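Dendow right arm keeps opening its gripper on its own (and the fault log says everything is fine)

skamel_mo
Posted January 6, 2021

Has anyone else had this since the December update? We run two-armed Dendows in a test kitchen setup, fetching and putting back household stuff. Three times now the right gripper has let go in the middle of a carry. Left one has never done it. The log shows nothing at all, no fault code, no warning, just a normal "release" entry as if somebody had asked for it. I rang Codia support and was told it was a "grip confidence event" and to wipe the finger pads. I have wiped the finger pads.

pottering_al
Wipe the pads, that old favourite. They told us the same when ours dropped a jar. Sounds like a phrase somebody made up while you were on hold.

Which version are you on? And does it happen in simulation as well, or only on the real arm?

skamel_mo
Version 17 on both. And yes, it happens in the sim too, that's why I don't believe a word of the pad business. There's no grease in a simulation. I ran the same pick off the kitchen counter 400 times over the break and got 75 early releases, every one of them on the right arm. Same room, same objects, same start position.
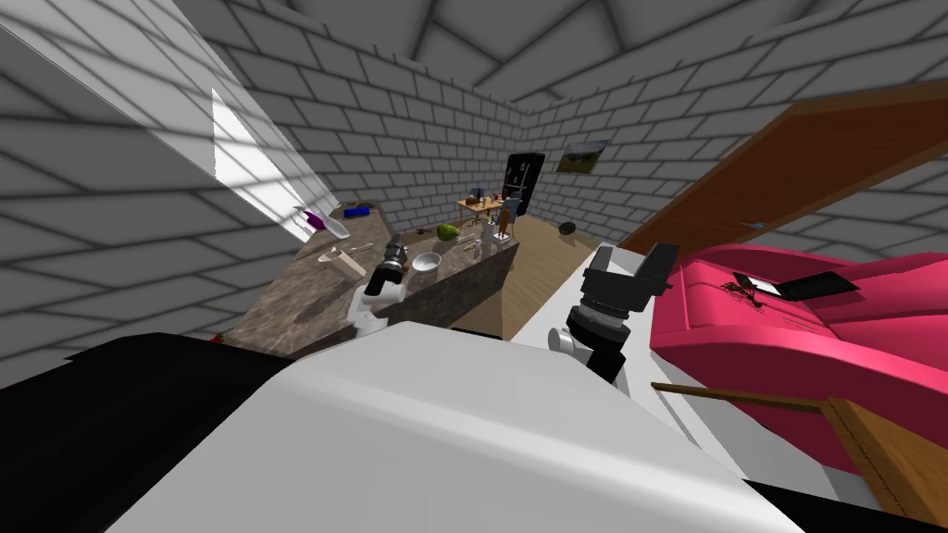 I tried swapping the jobs over as well, so the left arm did the carrying and the right one just waited. Not one drop. Then I swapped them back and it dropped on the second go. If that's dirty pads I'll eat the manual.

gripe_and_grasp
Going to be the awkward one here. A simulation dropping things doesn't tell you why the real arm drops things. You can get slip in a sim from a badly set friction value or a time step that's too big. You may well have two different faults that happen to look alike, and you're treating the second as proof of the first.

skamel_mo
Then why only the right arm? Friction is the same on both.

gripe_and_grasp
Is it? Have you looked, or are you assuming? Ours came with different values left and right after an update, somebody had edited one file and not the other. I'm not saying Codia are telling you the truth, I'm saying your test doesn't show what you think it shows.

skamel_mo
Fair enough. Will look tonight.

Ebise Gebremichael
We had something close to this at Siddiqui last year. The release wasn't coming from the gripper at all. There was a timeout on the "hold" command, and if the arm took too long over a move the hold expired and the default was to open. It was logged as a normal release, same as yours. Ours only showed on the arm with the longer reach to the put-down point, so of course everyone blamed that arm.

Mo, how long is the carry when it drops? Line up the release entries with the time the hold was sent. If the gap is the same every time, you've got your answer.

pottering_al
Who on earth makes "open" the default? If the thing loses its instructions halfway across a kitchen I'd want it to hang on.

Ebise Gebremichael
The argument we were given was that fingers might be trapped, so letting go is the safe choice. I can see it for fingers. I can't see it for a pan of hot water over someone's feet.

gripe_and_grasp
There isn't one safe default for both. Stop moving and hold, with a release button you can reach, is the least bad. And I wouldn't let anyone stand near it until this is sorted, whatever support says.

skamel_mo
Friction values first: identical left and right, to the last digit. So that's that one gone.

Ebise, I pulled the gaps. Nearly all the drops fall 2 seconds after the last hold was sent. A handful don't fit and I've no idea what those are. My left arm carries are shorter, they're over before it gets that far, and when I gave it the swapped job I'd also moved the put-down spot closer. My own daft fault.

gripe_and_grasp
So perhaps it was never a right arm problem. And the handful that don't fit might still be slip.

skamel_mo
Might be. I've sent Codia the lot and asked where the timeout is written down, as I can't find it in the manual. Reply so far: "please confirm the finger pads have been cleaned."

pottering_al
Have they, though?

skamel_mo
Arms are switched off at the wall until I hear something better. Will post if they come back with a setting.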